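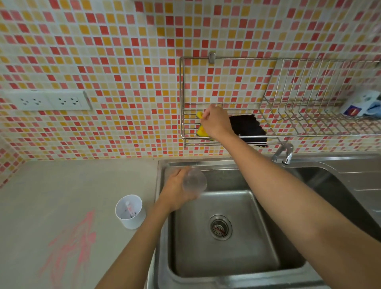 Washing up at the sink, one of the household tasks covered by the new recording guide.

MOYA, September 14, 2023. A set of rules for recording housework to train home robots was published today by Fesov, a group of labs and small firms that work on kitchen and cleaning machines. The guide covers how people are asked to take part, what may be recorded in their homes, and how the recordings are labeled before a robot is trained on them.

It runs to 66 pages and replaces a shorter draft that was sent out for comment in March. Fesov received 399 comments on that draft. Most of them dealt with two subjects: consent from other people living in the home, and whether workers should be told to tidy up before recording.

On the second point the guide takes a clear position. Kitchens are to be recorded as they are. Stains, scratches and clutter stay where they are unless they are a hazard or show private information. Members said robots trained only in clean test kitchens often did poorly when they were moved into lived-in ones.

The same goes for the way people work. Participants are to be given a task, such as "wash the cups," and left to do it in their own order and with their own sponge. Staff may not correct them during a recording. If someone sets a glass aside and starts on something else, the recording continues and the labels must show the change.

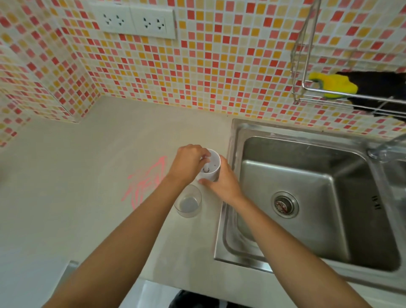
## What the rules ask for

The main requirements are these:

- Written consent from every adult in the home, renewed if the task list changes.
- Recordings of no more than 5 tasks in a row without a break.
- Mail, medicine labels, family photos and screens moved out of view or blurred before the files are shared.
- Separate labels for the left hand and the right hand whenever both are in use.
- A way for participants to have a recording deleted, with a reply within 336 hours of the request.

The rule on hands drew the most debate among members who do the labeling. Many older sets of recordings carry a single label for each stretch of work, such as "washing" or "wiping." Under the new guide, a person who holds a glass in one hand and reaches for a sponge with the other gets two labels covering the same moment. Prurkano, a labeling firm that tested the draft, told members that the change made the work slower
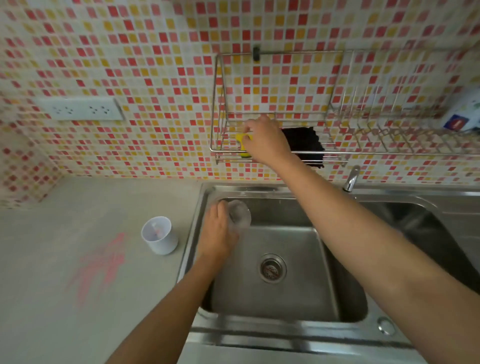

but cut the number of files sent back for a second check. The firm has asked for a simpler form for tasks where one hand only steadies an object, and Fesov says it will look at that in the next version.

The guide also has a short section on wet areas. Electrical equipment used for recording must be kept clear of sinks, and cables may not cross a worktop that is in use.

The rules are voluntary. Members that sign up must publish a yearly statement showing which sections they follow and which they do not. Lovov, a maker of kitchen robots, has said it will apply the guide to all new recordings but will not relabel its older ones.

A revised version is planned for next March. Comments can be sent to the Fesov office in Moya.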